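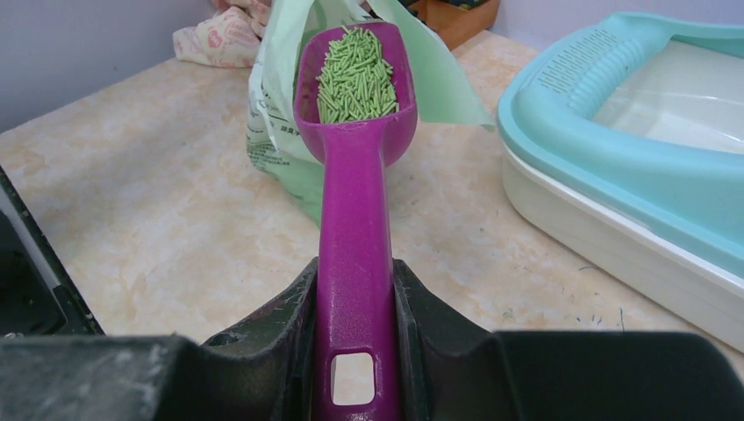 Amr Ragab wrote under my last litter post that tofu litter is for people with more money than sense, that his two cats ignored it for a week and then went in the bath, and would I please go back to reviewing scratching posts.

Fair enough, Amr, and I did laugh, but I've stuck with it for a whole bag now and I think I've earned an opinion. I used to be a clay person. Years and years of clay, mostly the Bramell stuff in the paper sacks, and I'd got so used to the grey film on everything near the tray that I'd stopped noticing it. Then my sister came to stay and wrote her name in it on the skirting board. So that was that.

I had a go with the Bidorik wood pellets first (some of you will remember, it was the January post, and it was not a happy one). Big fat pellets, smelled like a rabbit hutch, and Pudding stood in it with the face of a cat who has been let down. She'd dig once, stop, and look at me. I gave the rest to a neighbour with guinea pigs and started reading up on tofu.

There are a lot of them, and they're all more or less the same idea: little thin sticks made from what's left of soya beans, which clump when they get wet. The one I've got is pale green, the sticks are short and light, and they're thin enough that she can dig in them properly. It really does look like something you'd sprinkle on a salad. The first time I poured some out I picked a bit up and sniffed it and it hardly smelled of anything, maybe a bit like dried pasta.

I got mine from Stovton, where it had 2,673 reviews, and I must have read 100 of them before I pressed the button. Half the bad ones were from people who'd only put a thin layer in. Don't do that! It needs some depth or the clumps go straight to the bottom of the tray and weld themselves on, and then you're chipping away at it with the edge of the scoop and swearing. I put in far more than I thought was sensible and it's been much better.

Right, the scoop, because I've had more questions about that than the litter. It's bright purple plastic, it was cheap, and I love it. My old one had a mean little flat blade that tipped everything off if you so much as breathed. The purple one has a wide, deep bowl, so you can heap it up over the rim and still get it across to the tray, and the handle is long enough to keep your knuckles well out of things. There's a rectangular hole in the handle as well, so it hangs on a hook on the inside of the cupboard door. My only moan is that the plastic marks easily, it's picked up a few scuffs already, but it's a litter scoop so I can't say I'm losing sleep.

I do my topping up on the counter, bag open and scoop straight in, and wipe down afterwards. With clay I would never have dared. You do get the odd stray bit, but they're bits and you can pick them up, where clay just smeared the minute a damp cloth went near it.

Now then, the bag. I've got grumbles about the bag.
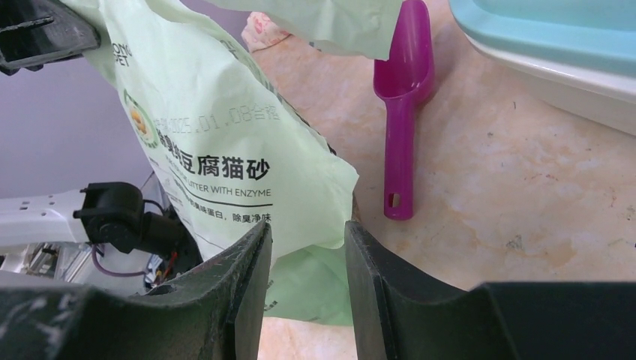

It's thin plastic, it goes floppy as soon as you've used any, and there's no way of closing it that I can find, so once you've opened the top you've got two big flaps waving about. I tried a clothes peg, then two, then gave up and tipped the lot into an old cereal tub with a lid. If you've got a damp utility room I'd do that from the start, as the sticks will drink up any moisture going and you'll have a lump at the bottom before you get to it. Most of the writing is in Chinese, too, so if you like to read the instructions you'll be holding your phone over it. The bit of English says it's litter with enzyme, and the Chinese underneath promises to break down protein and get rid of smells.

Does it, though? Well, mostly. For wee it's very good, miles better than the clay, and I've a nose like a bloodhound. For the other business I can't say the enzyme is doing anything I'd notice, and you still want to be in there quickly with the scoop and the window open. I did a complete change after 14 days, and by then there was a faint sweetish smell that I didn't much care for. My friend in the village at Mishra leaves hers longer, but she has one very small cat and a very big tray.

Tracking is the other thing everyone asks about. Yes, you'll still find some on the floor. They're light, so they catch between her toes and I've found them on the landing, on the sofa and once in my slipper. They don't hurt to tread on like the wood pellets did, and the hoover takes them up in one pass. A decent mat sorts out most of it. And there's no grey film! I wiped the skirting board last week and the cloth came up clean.

Getting Pudding onto it took a bit of patience. I mixed it in with the last of the clay, a couple of scoops more each time I cleaned out, and she was happily on all tofu by the end. I suspect that's where Amr's pair went wrong, if he switched them overnight. (Did you, Amr?)

On price, it isn't the cheapest, I'll give him that one. I'm getting through less of it than I did the clay, though, because the clumps hold together and I'm not throwing half a tray of good litter out with them.

Four stars for the litter, two for the bag, and a full five for the purple scoop. I've ordered another bag of the green, and a second scoop in case they stop doing that colour.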